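Showing it by hand: notes for the Catasham evening talk
Hammad Minhas

Feb 25, 2026

Speaker notes, with slide numbers in brackets. Shengli Fan runs the slides. Questions at the end unless someone is really lost.

[1] Opening

Say hello, say where we work. Nastari is a small workshop. We teach robot arms to do bench jobs: sorting, placing, putting things on trays. Most of the teaching is done by people holding something in their hands.

Ask who in the room has programmed an arm the old way, point by point on a pendant. Wait for hands. Then ask who enjoyed it.

[2] What we mean by showing

Two ways of showing a task to a robot tonight. In the first, you drive the real arm from a distance, with a second small arm or a pair of handles. In the second, you leave the robot out of it and carry its gripper about in your own hand, with a camera on it. You do the job yourself. The recording goes to the robot later.

We have done both. We started with remote control in October and moved most of the tray work to the hand-held tool by Christmas.

[3] Remote control, what it is like

Play the clip from the Lillitz job. It has no sound, so talk over it.

Point out how slow the operator is. She is a good operator. She has no feeling in the fingers, so she stops and looks before every grasp. A person at a table does the same grasp without stopping.

What you get for that slowness: the arm in the recording is the arm that will do the work. It can't be shown a reach that it can't make. With the hand tool you can easily do something with your wrist that no arm of ours could follow, and you won't find out until you play it back.

Don't run the clip twice, even if asked. There isn't time.

[4] The hand-held tool

Hold up the spare. Pass it to the front row and ask for it back.

Two jaws, a camera looking down past them. You squeeze, the jaws close. The camera sees roughly what the robot's wrist camera will see, and that is the whole trick. If the two views don't match, the training suffers. Shengli has a template for setting the camera angle and we check against it every morning.

Mention weight. People say it feels light when they pick it up. After an hour they say something else. We change hands every 20 minutes or so, and we throw out the first few recordings after each change.

[5] How many goes

The tray task took 477 recordings. That is one kind of object, one table, three people taking turns. We kept all but 81 of them. The ones we dropped were mostly fumbles where the person put the object down and started again, or where a sleeve covered the lens.

Expect a question here about whether fumbles are useful. Answer: some are. A slip that is put right in one smooth movement is worth keeping. A person stopping to swear at it is not.

[6] Teaching the teachers

This is the part Adams asked us to talk about, so give it a bit more time.

Move at one speed. New people hurry the reach and then creep through the grasp.

Open the jaws before you get there. If you open them on the way down, the robot learns to open late and knocks things over.

Start from somewhere different each time. People settle into one spot without knowing it. Shengli reads out a position before each go – near left, far right – and that fixed it for us.

Keep your other hand off the table. It turns up in the picture and the robot won't have one.

Finish properly. Let go, lift away, then stop the recording. Early on, our people stopped it the moment the object was down, and the arm learned to arrive and then sit there holding on.

[7] Wear

Pads are the part people forget to budget for. The inner faces take all the rubbing, and once they roughen up and the edges fray, the grip changes. It also changes what the camera sees, as the pads are in view the whole time. A robot with fresh pads is then looking at something a little different from its lessons.

We don't have a neat answer. At the moment we look at the pads at the start of each session, write down their state next to the recordings, and swap both together, never one alone. If anyone in the room has tried a tougher facing, ask them to come and find me afterwards.

[8] What went wrong

Lighting. We recorded one whole batch in the afternoon with the blinds up. Fine on the day, poor the next morning.

Names. Two of us used the same label for different tasks. It took Shengli 3 days to sort out. Agree the labels on paper first.

[9] Which to choose

If the job is near the limit of the arm's reach, drive the arm. If you need many goes at an ordinary table job, use the hand tool. If you are only after one fixed movement that never varies, use the pendant and go home early.

[10] Questions

Leave the last slide up during questions. It is the view from the tool with the jaws open over the bench, nothing between them, with a black tray at the top left. Both pads show the wear I talked about under 7, so go back to it if that comes up. Thank Catasham for the room and the tea.

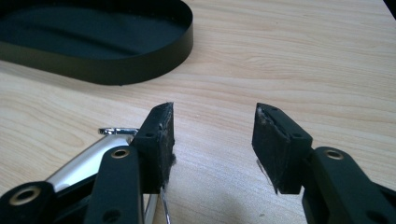

Page 17

Hand-out copies of these notes are on the table by the door. Slides from Shengli on request.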